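What I learned by standing still at an open day

By Elspeth Pollock

Wed 19 August

Most robot demonstrations are built for the visitor who stays two minutes. You walk up, something moves, people clap, you walk on. I have been to enough of them to be tired of the format, and I went to the open day at Jostilthorpe expecting more of it.

The main hall was as I expected. The Lerar stand had music and a screen you could see from the parking lot. The Stiletti arm poured drinks for a line of 60 people, and each pour was the same as the last. It was a good show. I could not tell you one thing about what the machine would do if the cup had been set down a hand's width to the left.

The Daza bench was at the back and had a smaller crowd. Their robot has two grippers, and its job for the day was hanging and taking down hand tools on a pegboard. Lewis Dalgleish was running it. He did not have a microphone. He told us it would be slow and that it would miss sometimes, and then he let it work.

It was slow. It did miss. I timed one attempt at 44 seconds, and at the end of it the tool was on the floor. Several people left at that point, and I think they left too early.

Hanging a tool on a hook is a dull job that most of us do without looking. A brush, a roller and a trowel all hang in different ways. Some things come on a card from the store and some come bare. A machine that can deal with that mix, even badly, is closer to being useful in a shop or a garage than one that pours the same drink all day.
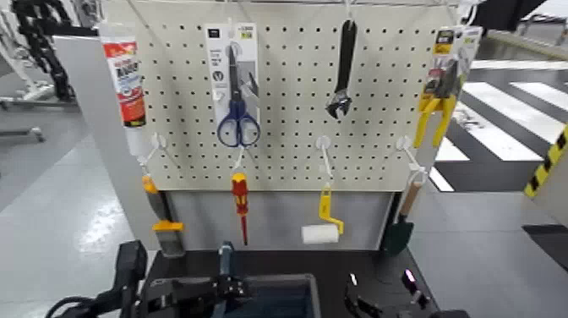 The Daza pegboard, with the robot's two black grippers in the foreground.

I asked Dalgleish how many tries they had logged that week. He said 400, and that the trowel was still the worst of the lot. I liked that he knew which one was the worst. At the Lerar stand I asked what their machine found hard and was handed a brochure.

My view is that open days should make room for this kind of bench – near the door, with chairs. Give each team 30 minutes, let the public pick the order of the tools, and post the misses on a board next to the successes. Some companies would refuse. That would tell visitors something too.

The organizers say the next one is in November. I have written to ask whether Daza will be back, and whether they could have a spot away from the music.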